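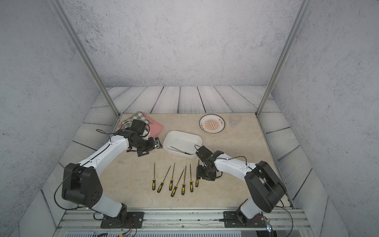
A false grip is a fault in which a robot reports that it is holding something when there is nothing between its fingers. The robot does not know that it has made a mistake. It carries on with the next step, moves its arm to the place where the object should go, opens its gripper and lets go of nothing. Small, thin objects cause this fault more often than large ones. The hand tools lying in a row at the front of the table have thin metal shafts and yellow and black handles, and a gripper has to close much further on a shaft than on a handle.

How a gripper decides

A gripper is moved by a motor. As the fingers close, the motor's control unit measures two things: how far the fingers have travelled, and how hard the motor is having to push. If the fingers stop before they meet and the push goes up, something is in the way. The program takes this to mean that an object has been gripped.

If the fingers travel all the way until they touch each other, the push also goes up. The program must then use the distance to tell the difference. A distance of zero means the gripper is empty. Any distance larger than zero means it is holding something.

What went wrong at Jasdale

The Jasdale workshop used a control program called Clarninero for sorting small tools. The program kept a log, a list of everything the robot did. Out of 2,046 grips in the log, 31 were recorded as successful although the gripper was empty.

The cause was the zero point. Before work starts, a gripper is closed fully and the program stores that position as zero. Over many hours the parts inside a gripper can wear slightly. Dust can also collect on the fingers. The fully closed position then moves a little, and the stored zero is no longer correct. You can see the same effect on kitchen scales that show a few grams with nothing on them.

At Jasdale the empty gripper was stopping a tiny distance before the stored zero. Clarninero read that distance as a thin object.

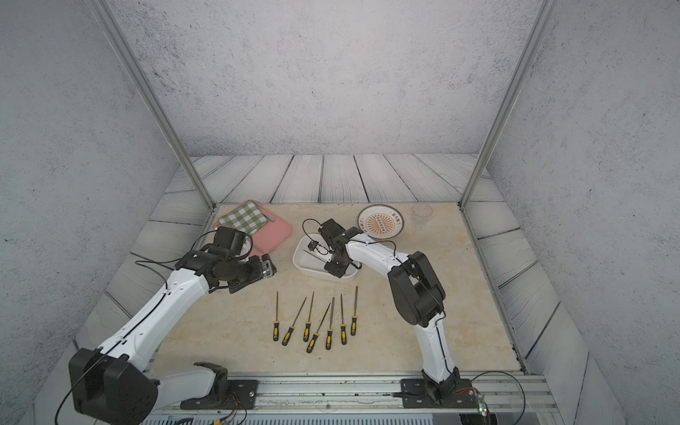
Setting the zero point again is called recalibration. The gripper is cleaned, closed fully with nothing between its fingers, and the new position is stored. Jasdale now does this every morning. The program was also changed so that it uses a second check. After each lift the arm stops, and a camera looks at the gripper. If the camera finds no object, the robot must not continue. After the change the workshop ran 888 test grips and the log showed no false ones.

Why it is a safety matter

An empty gripper is unlikely to hurt anyone by itself. The danger comes afterwards. If the robot believes it has put a tool away, a person reading the log will believe it too, and the tool may still be lying where an arm is going to move next. An arm that hits a metal tool can push it off the table or damage its own fingers.

There are rules for people as well. Never reach into the space where an arm can move, even if the arm is still. It may only be waiting for its next instruction. An adult who has been trained must stop the machine first, and the stop button must stay pressed until everyone's hands are clear. 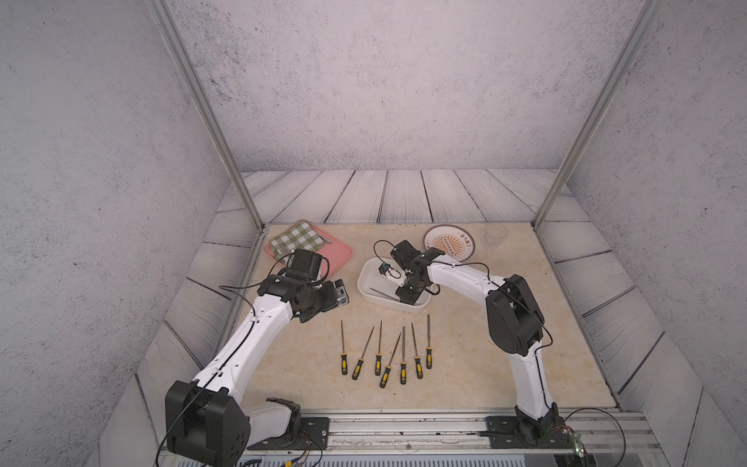 One reader asked whether a robot could simply squeeze harder to find out if it was holding anything. Squeezing harder does not correct a wrong zero point, and it can bend or crack the object. The same reader wanted to know what happens when the camera cannot see the gripper. In that case Clarninero treats the grip as failed, waits 5 seconds and looks again. If the second look gives no answer, the robot stops and a person has to check.

Words to know

Calibration: setting a machine so that its measurements are correct.

Log: a record of what a machine has done, in order.

Zero point: the position a machine counts from.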